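Firside Residents Association
Minutes of the Regular Meeting, Nov 14, 2020

Called to order at 10:04 a.m. by the chair. Quorum present. Minutes of the previous meeting approved with one correction: in item 3, "north gate" should read "north culvert."

1. Financial report
Opening balance $1,973. Expenses of $307 for the mailbox cluster lock and replacement keys. No dues received in the period. Report accepted.

2. Storm drain, Keva Lane
Akbulut Paving submitted a written quote of $900 to reset the grate and patch the apron. A second quote was requested from Zamura and has not arrived. Motion to accept the Akbulut quote if nothing is received before the end of November. Seconded. Carried, one abstention.

3. Snow removal
Contract terms unchanged from last winter. Trigger depth stays at 2 inches. Cars must be off Keva Lane by 6 a.m. on plowing days. A member asked that the turnaround be cleared before the side spurs. The chair will put the request to the contractor in writing.

4. Parking at the turnaround
Discussion of overnight trailers. The bylaws allow 48 hours. No motion made. Tabled.

5. Shared room
The heater timer was reset after the clock change. The window latch on the east side still does not close fully. Repair authorized, cost not to exceed the petty cash limit. Members are asked to clear personal items from the tables after use.

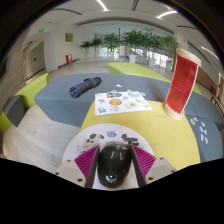 Item 5: glossy black object and round cartoon animal print.

6. Other business
Leaf bags will be collected on the usual schedule through the end of the month. Bags with branches in them will be left at the curb.

Adjourned at 11:20 a.m. The date of the next meeting will be posted at the mailboxes.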